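Home Explore Notifications Messages Profile More

A thread on putting things inside other things, which is what I did with my winter instead of reading Russian novels.

It started in October, when I moved to a smaller apartment on Urnwood and found I owned the contents of a larger one. The new place has two closets. One of them is full of water heater.

So I did what people do and bought containers. You go to the store with too much stuff and come home with too much stuff plus bins. The bins need somewhere to live too. Mine nested inside each other in the hallway for weeks, very pleased with themselves. 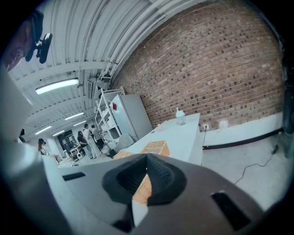
Storage comes in two faiths. Clear plastic people want to see what they have. I have seen what I have and would like it covered up. That puts me with the wicker people, the tan woven kind that makes any room look like it's expecting a guest from the coast. Wicker says there is a system in here. Wicker will say that about a dead flashlight and a sock.

Cardboard is a third faith, I guess, but its members all claim they're only passing through.

The trouble with baskets is they have no corners. My shelves are all corners. Every basket I own sits there with a little wedge of wasted air on each side, and I lie awake pricing the air.

I should say I measured nothing. I stood in the aisle at Otex and held my hands apart, and then walked to the register with my hands still apart, like a man describing a fish. The basket was 2 inches too wide. I kept it. It lives on the floor and we go around it.

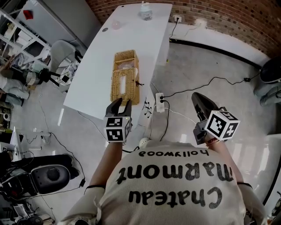
KITCHEN DIVISION

I bought the jars. Tamura makes a set with the bamboo lids and I fell for all of it. Rice in a jar, flour in a jar, a smaller jar for whatever the small jar is for.

Now when I buy rice there's always a bit more rice than jar. The extra rice stays in the bag. The bag gets a clip and goes behind the jar. I used to have one thing of rice and now I have two, and one of them is hiding.

Also the cooking directions were on the bag. I threw that bag out on day one. I have been boiling that rice on faith ever since.

Powdered sugar and cornstarch are the same substance until you've made gravy.

I own a label maker. It was $30 and it has made five labels. Three of them say FLOUR while I worked out the font size. One says 802, my apartment number, and is stuck to the label maker.

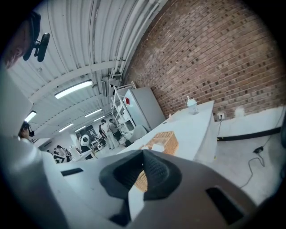

Someone replied that you should keep every container half empty, on purpose, so there's room when life happens. I've thought about that all afternoon. I don't have a half-empty anything. I have a drawer you open by pushing down on a spatula through the gap with a butter knife.

Same person says to store things where you use them. Fine, but I use tape everywhere. I'd need tape in every room. (I have since bought tape for every room. It's all in the kitchen.)

My one actual success is the basket by the door. Keys, gloves, mail. It worked for a month, and then it became where batteries go if you can't tell whether they're dead. I can't find my keys but I can find nine-volts.

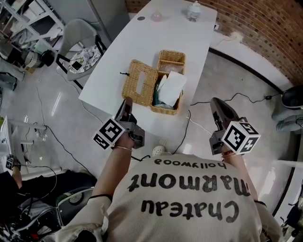
Sondstead, 1 February 2020

Picking this thread back up from my folks' place, where I have been shown the basement.

Nothing down there is in a matching anything. Nails are in a coffee can. Extension cords are in a diaper box, and the youngest child in this family is me. Christmas is in a suitcase. I asked for a Phillips head and had one in my hand before I'd finished the word Phillips.

Asked if they ever thought about getting some nice bins. Was told the bins are behind the furnace, in a bin.

Going home tomorrow with the coffee can's little brother, which I've been given for my screws. It's round. It will not fit the shelf.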